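Search this blog
Search

Garbage day in a small town

So we've been in Flarnorby since October and I can now say that the thing I think about most, more than the new job, more than the roof, is trash. I didn't see that coming! In the old apartment there was a chute at the end of the hall. You opened the little door, you dropped the bag, you heard it go whump a few floors down and you went back to your TV show. I lived there for years and never once wondered where any of it went.

The town has 3,816 people according to the sign on the county road, and I'm pretty sure every one of them knows more about sorting than I do. Our first week I put everything out in one big black bag, coffee grounds and cereal boxes and a broken lamp, and when I got home from work it was still sitting there with an orange sticker on it. The sticker had four boxes you can check. Mine had all four checked.

I went next door with the sticker in my hand (great way to introduce yourself) and met Martti Koivisto, who took it from me, read the whole thing front and back, and then walked me around to his garage. He has it all set up on a shelf. Cans, glass, paper, and then a tub for what he calls the maybes. I asked what a maybe was and he held up a yogurt cup with a foil lid. We talked about yogurt cups for a long time, you guys. I missed dinner.

Okay, so what I've learned, in no real order. Pizza boxes: the lid usually goes with the paper, the bottom usually doesn't, you tear them apart. Bottle caps stay on here, but at my sister-in-law's they come off, and she's one county over, so go figure. Receipts are trash, which made me sad because I have a drawer of them and I'd been saving them up for the paper pile like they were going to be a treat. Those padded mailers with bubble wrap stuck on the inside are trash too unless you have the patience to peel them, and I've got that kind of patience for exactly one mailer.

Cans are the good part. I love cans now. They go in, everybody agrees on them, the end. The only arguing we do at our house is over the ones with a plastic sleeve around them, the fancy printed kind you get at the import grocery, because the sleeve is supposed to come off first. I do it with my thumbnail. Wajid uses scissors, and he's faster, and I'm not going to learn his way.
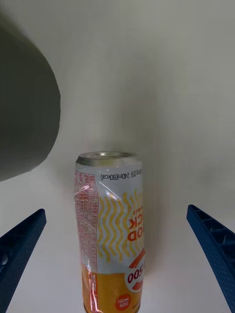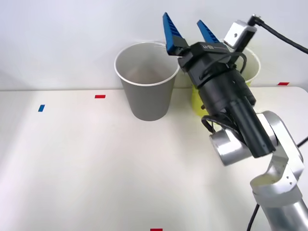
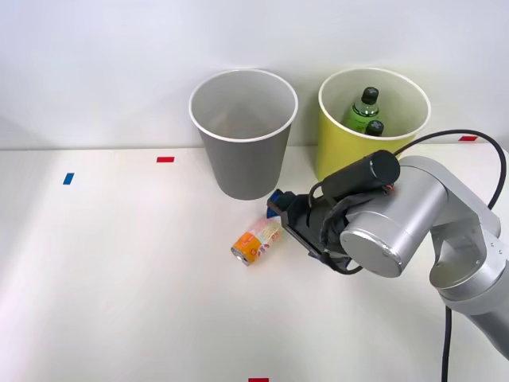
Upside-down small print in the first one (240ml, 80kcal), gray and yellow at the back in the other two.

Colors, by the way, are a whole other mess. When I was a kid blue meant recycling and that was that. Here the lids are one thing and the stickers are another, and the town changed them at some point, so half the street has the old set. Anum Rind at work grew up with a yellow one for plastic and she still reaches for anything yellow when she's got an empty bottle in her hand. She did it in our break room, with the yellow tub we keep the dish towels in. I found the bottle under a towel. We had a good laugh and then I did the very same thing a week later, so it must be catching.

What really changed things for me was moving our bins. For the longest time we had a single can under the sink and everything else was in the garage, and what happens when the recycling is in the garage is that it piles up on the counter. You tell yourself you'll carry it all out in one trip. By the weekend there's a wall of jars between you and the toaster. I complained to Noman Shaikh (hi Noman, I know you read these) and he said just put two of them side by side where you stand the most. That's all. So I bought 2 plain ones with no lids, on sale for less than lunch, and lined them up by the back door, and the counter has been clear since. No lids was important! If there's a lid I'll set the thing on top of the lid. I know myself.

I got 13 gallon bags for the trash one and nothing for the other, because loose is fine here and bags jam the sorting line, or that's what it says on the town flyer. The flyer is worth reading. It's stuck on our fridge with the magnet from the Durrani bakery, and there's a drawing of a smiling milk jug on it that my youngest has given a mustache.

Rinsing. I was a skeptic. I figured it was one of those things people say you should do, like flossing. Then we had a warm spell, and a tuna can, and I'm a rinser now. A quick swish with whatever dishwater is left over does the job, no need to run the tap and scrub it like you're going to eat off it.

Razia Bhutto, who runs the drop-off on the far side of the ball field, told me the thing she sees most is garden hoses. People think it's plastic, so in it goes. She's got a whole heap of them behind the shed, and she offered me one and I took it, and it doesn't leak! So I went over there with a trunk full of cardboard and came home with 40 feet of hose, and Wajid wanted to know how that counts as getting rid of stuff.

I still don't have an answer on the following, so if you know, leave me a comment: the cardboard tube from chips with the metal bottom, wine corks, candle jars with a bit of wax left in them, and the black plastic trays that mushrooms come in. Martti says the trays are a maybe. His maybe tub is getting pretty full.

Next time I'll do the compost, if it's thawed out enough to look at. It has a smell I'd like to get somebody's opinion on first.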